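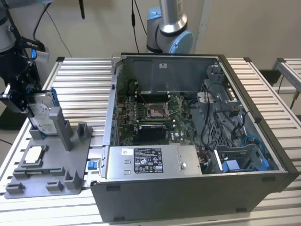
Flovora is a list of free mobile and desktop apps, kept as a set of plain text tables with a small command-line tool for searching them. The current release holds 1,075 entries. Each entry is tied to one platform, so an app that ships for both phones and desktops appears more than once. Desktop entries carry a hardware note where one is needed, and the note refers to parts by their common names: the CPU socket, the memory slots running beside it on the motherboard, the finned heatsink on the board. A reader with the side panel off and the tower lying flat should be able to match the note to the part without a service manual.

Contents

apps.csv: one row per app and platform
categories.csv: the 9 top-level categories and their short codes
notes.csv: hardware and permission notes, keyed by app ID
removed.csv: entries dropped from earlier releases, with a reason code
flovora: the search tool

Fields in apps.csv

id: six characters, never reused
name: as shown in the store or on the download page
platform: phone, tablet or desktop
category: short code from categories.csv
cost_model: free, free_ads or free_limited
offline: yes, no or partial
account: yes if sign-in is required before first use
size_mb: download size, rounded up
checked: month of the last manual check

The value free_limited covers apps that lock some features behind a payment but remain usable without one. Apps with a trial period that ends in a full lockout are not accepted. If a trial is added later, the row moves to removed.csv with code T.

Sources

Rows come from two places. Nirkgate is a reader forum where members post apps they use, and threads are exported once a month. Intarasuk is an older hand-kept list that was merged in at version 2. Its rows had no size field, and size_mb is blank for those not yet rechecked. Usernames and post text are not included in the release.

Every suggestion is installed once and opened before it is added. Ratings are not collected.

Using the tool

flovora find --category sleep --offline yes
flovora show k4t09b
flovora export --platform desktop --out desktop.csv

Results are capped at 50 rows by default. Use --limit to raise this, up to 200. The export command ignores the limit. Category codes are case-sensitive.

Known problems

Health and sleep apps overlap, and the split between them follows the original poster's choice. Regional availability is not recorded. Some names contain commas, so use a proper CSV reader. Apps renamed after the February check may be listed under the old name until the next one.

Contributing

Send changes as a patch against apps.csv and leave the id field empty. One app per patch. Patches that reorder existing rows will be returned.

License

The tables may be copied and changed with credit to Flovora. The search tool is maintained by Flivevano and has its own terms in the LICENSE file.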